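The Blue Tape Method, or How I Learned to Share a Table

I own one good table, and on any summer weekend at least three people want to put something on it. Somebody is slicing, somebody is pouring, and somebody has parked their sunglasses in the limes. Last June I lost a whole bowl of cut fruit to an elbow (mine, I'm sorry to say), and that was when I called Eino Rantala, who ran the drinks counter at Jastholm for years and has opinions about tables.

"Tape it," he said, and hung up. He was in the middle of dinner.

So I taped it! Blue painter's tape, straight across one way and straight down the other, and I didn't measure a thing. My lines lean. They always lean, I've done this a dozen times now and I've never laid a straight one.
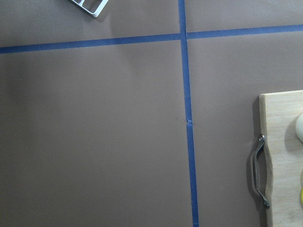 Eino's idea is that every job gets its own patch and you don't get to spill over into the next one. Cutting goes in one, ice goes in another, and dishes wait their turn off to the side until somebody calls for them. He swears he learned it from an old Bramo catering manual, although when I asked to see it he changed the subject to fishing.

I was sure my sections had to be the same size. I even drew it out on the back of an envelope. Eino looked at the envelope and asked me whether a cutting board and a teaspoon need the same amount of room. Fair enough, so now I let the big patches be big, and the skinny strips at the back hold whatever isn't needed yet. 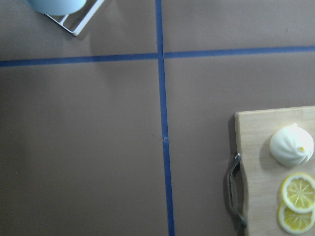

White rack at the back, and plenty of open space up front.

Ice is the thing I used to get wrong. I'd dump it in whatever was clean and then wonder why there was a puddle under the napkins by 2 in the afternoon. Now the ice bowl gets a tray, always, and the tray has a rim. The scoop lives next to it and I'm strict about that, because once people start going in with their hands, well, you know what parties are like.
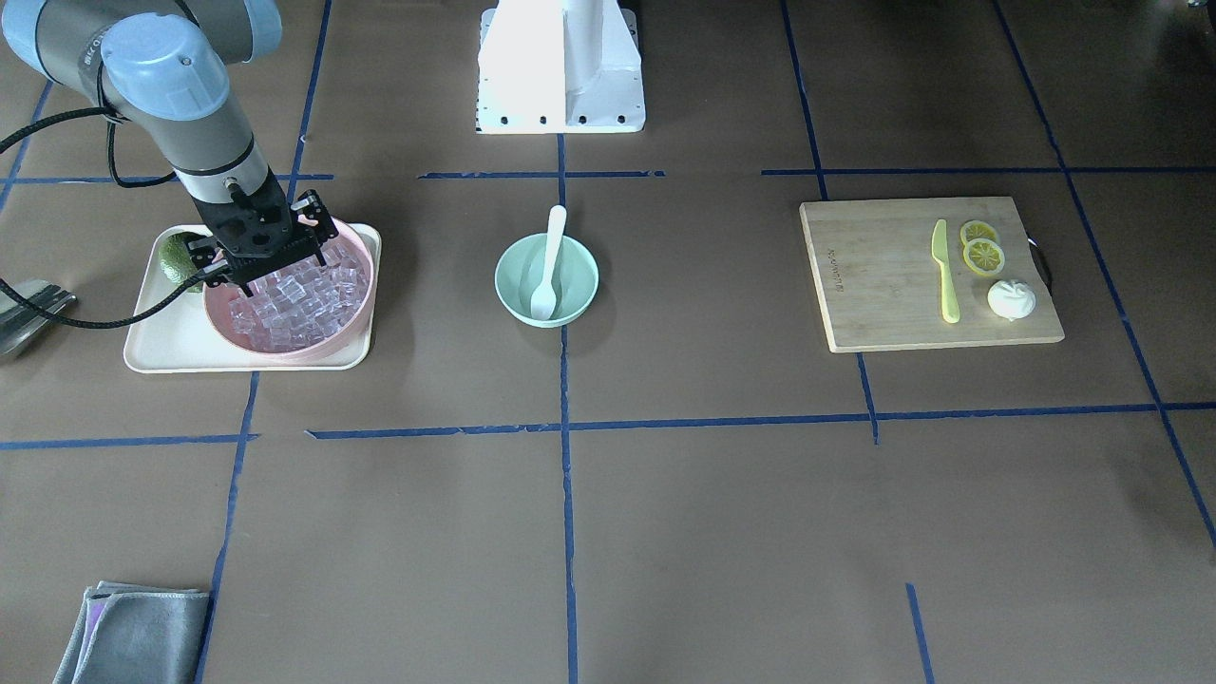
Ice in the pink bowl, with the metal scoop beyond the end of the tray.

The bowl in the middle is my own addition. I like having one spot that belongs to everyone, so a little mint-green bowl sits right on the line and whoever needs it first gets it. Eino thinks this is anarchy. He put it in a section on Tuesday, I put it back on the line, and we went on like that until my sister told us both to sit down.

Lemons stay on the board, and the board stays well away from the ice. I've gone over to a plastic knife for soft things, which Eino can't stand. He has an Oksanen paring knife he carries around in a dish towel and he'd like me to know it cost $134. Mine is yellow and I love it.
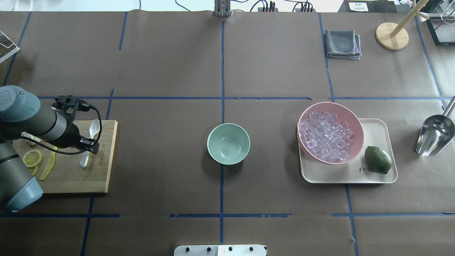

Lemon slices on the board, a whole lime on the tray by the ice.

Pull the tape up slowly when you're done, and go back over the table with a damp cloth. It takes me less time than finding everybody's sunglasses used to.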